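Category: Small Arms & Desktop Cells > Setup and Maintenance

Elbow servo hunting after cable reroute, pick position drifts

dcowie
My cell is a small servo arm (black brackets, two-finger gripper, serial bus servos) picking red blocks off a raised board. Controller is a Grarnlow bus board, firmware 504. I rerouted the elbow wiring in January because the old loop was rubbing on a bracket screw. Now the elbow hunts when the forearm is extended, and the pick point creeps toward the base over a long run. After 20 cycles it's off by enough that one finger lands on top of the block.

Already done: horn screws tightened, elbow servo re-zeroed, supply voltage checked at the board with the arm parked. All fine.

yaneth_p
Parked voltage tells you very little. Measure at the elbow connector with the arm out horizontal and a block in the gripper. A sag there looks exactly like hunting.

Also post a picture with the arm extended. "Rerouted" can mean anything.

dcowie
Taken during a pick on board 3.

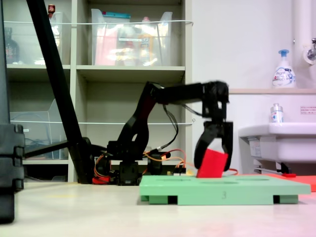 Arm out over board 3, gripper on the block. Elbow wires are the black ones hanging between the upper arm and the base.

The red, orange and yellow at the base are as they were before January. Only the elbow run was changed.

blair.dow
I'd start with the base. That's a lot of loose cable around the foot of the arm, and if any of it gets dragged when the base joint turns, it'll pull on a connector. Tie it down, leave a service loop, then test again.

Yaneth Paucar's point about voltage is fair, but I wouldn't chase it first.

yaneth_p
Disagree on the order. A meter takes two minutes and changes nothing. If he re-dresses the base first and the fault goes away, he won't know which cable it was.

ykuo
Agree with measuring first. Two more things to check while you're there.

1. Elbow loop length. Move the joint by hand through full travel, power off, and watch the connector. The wire should never go tight at either end.
2. Board location. Your board stands on feet. Is it fixed to anything? If the gripper pushes sideways when it closes, the board walks and you'll read that as arm drift. Put tape on the floor at two corners and run it.

The creep and the hunting may be separate faults.

dcowie
Board isn't fixed. It never moved before, so I didn't look at it.

Meter results: 7.4 V at the controller, 6.6 V at the elbow with the arm out and holding. Loop is OK on travel, no tension.

yaneth_p
0.8 V is too much over that length. Remake the crimps on the elbow lead before you touch any gains.

blair.dow
Fair enough, that's a bad crimp or thin wire. I still say tie down the base.

dcowie
25 Feb 2019 update. Replaced the elbow lead with heavier wire and new crimps. Elbow now reads 7.2 V under the same load and the hunting is gone.

Ran it with tape at the corners. The board had walked 9 mm toward the base by the end, so Kuo was right about two faults. I've screwed a stop strip along the near side. Base cables tied, Blair, with a loop.

ykuo
Check finger symmetry too. If one finger touches first, it will load the stop strip on every pick and you'll wear the gripper servo. Re-zero the gripper on a gauge block, then look at it again at 3000 cycles.

cmatheson
Reading this with the same controller. Is the stop strip on one side only? I'd have thought two sides at a corner, or the board can still rotate.

dcowie
One side for now. Will add the second when I do the gripper zero.

Related threads
Grarnlow bus board: servo ID lost after power cycle
Strain relief for moving joints, what are you using?
Gripper zero procedure for two-finger hands
Alell supply trips when all joints start together
Fixing pick boards without drilling the floor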